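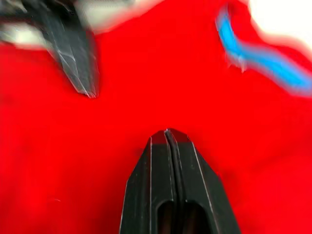

Red fabric between two black gripper fingers.

FOR IMMEDIATE RELEASE
February 25, 2018

BELLBY ATHLETIC NAMES RIZWAN RANASINGHE AS PERMANENT HEAD COACH

BELLBY - Bellby Athletic Soccer Club has appointed Rizwan Ranasinghe as head coach of the men's first team. He has been in charge on an interim basis since the fall and has signed a contract that runs through the end of next season, with a club option for one more year.

Ranasinghe joined Bellby as a midfielder and made 99 league appearances for the club before a knee injury ended his playing career. He then worked with the under-18 team and later moved up to assist the first team. He took over as interim coach with the team second from bottom in the table. Bellby has lost only four league games since then and now sits in the middle of the division.

"I am pleased to have this settled," Ranasinghe said. "The players have known for a while that I wanted the job, and the club has been straight with me all the way through. We have a lot of games in March and I would like us to be talking about those now and leaving the contract alone."

The club spoke to several outside candidates during the winter. Sporting director Prasanna Sikder led the search and recommended Ranasinghe to the board at its most recent meeting.

"We told Rizwan at the start that we would look at other people, and we did," said Sikder. "Some of them were very good. What decided it for us was the work on the training ground. The team defends better than it did in September, the younger players are getting minutes, and the staff wanted him to stay. We gave up 55 goals in the league last season and that had to change."

Coaching staff

The rest of the first-team staff will stay in place until the end of the current season. The club will advertise for a full-time goalkeeper coach next month. That role has been covered on a part-time basis since last summer.

Ranasinghe will also keep a link to the youth program. He will take one session a week with the under-18s, as he has done throughout his time as interim coach, and will have the final say on which youth players train with the first team. Three players from that group have made their league debuts this season.

"I know those players and their families," Ranasinghe said. "If a kid is good enough he will play. I don't have a rule about age, and I am not going to start one."

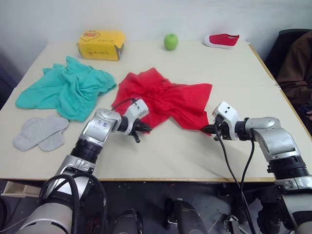
Two robot arms at a table with a yellow box, a green apple, clothing and a red shoe.

Team news

Captain and center back duties remain as they are. The club expects to have two injured players back in full training before the away game at Skivach. A third, on loan from Zelano United, had surgery on his ankle earlier this month and will not play again this season. He has gone back to his parent club for treatment, and Bellby thanks Zelano for agreeing to the original loan and for handling the return quickly.

No decisions have been made on players whose contracts end this summer. Sikder said talks would begin once the club knows which division it will be in.

"It would be wrong to make promises now," he said. "We are not safe yet, whatever the table looks like. There are good players here we want to keep, and they know who they are."

Changes at Mridha Road

The club is also making some small changes for supporters at its home ground, Mridha Road, beginning with the first home game in March.

The turnstiles at the south end will open earlier on game days, ninety minutes before kickoff. Supporters with seats in the main stand should continue to use the entrance by the ticket office. The gate on the railroad side will stay closed while the drainage work behind it is finished - stewards will direct anyone who arrives there by mistake.

Junior tickets for the remaining home games will be $3 when bought in advance with an adult ticket. The price on the day is $4. Season ticket holders may bring one junior at no charge to any league game for the rest of the season, but the ticket must be collected from the office before the day of the game.

Supporters' evening

Ranasinghe and Sikder will both take questions at a supporters' evening in the clubhouse in March. The date depends on the rescheduling of the home game against Zelano United reserves, which was called off because of a frozen field, and will be posted at the ticket office and in the game program. Admission is free. Questions can be handed in at the club shop beforehand or asked from the floor.

Media

Ranasinghe will be available to reporters after training tomorrow at the Mridha Road practice field. Reporters who plan to attend should let the press office know by 9 a.m. and bring accreditation. Parking is limited, and the lane beside the practice field must be kept clear for the ground staff. There will be no individual interviews with players on that day.

About Bellby Athletic

Bellby Athletic Soccer Club runs men's, women's and youth teams and plays its home games at Mridha Road. The women's first team and the under-18s share the practice field next to the main ground.

Contact: Press Office, Bellby Athletic Soccer Club, Mridha Road, Bellby

- END -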